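Search this book
Last updated December

Chapter 4
The Guest Room

A guest room is judged first by its bed and its floor. This chapter covers the daily service of both, using the room plan drawn up by Dinesh Kotian for the 26 rooms of the Cruickshank.

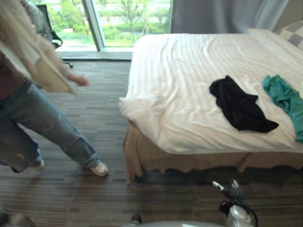
Begin with anything lying on the bed. Clothing is lifted, folded and set on a chair — never moved under a pillow or into a drawer. Sheets are then pulled smooth from the head down, and the bed skirt is straightened. Plank floors are swept last, from the window toward the door.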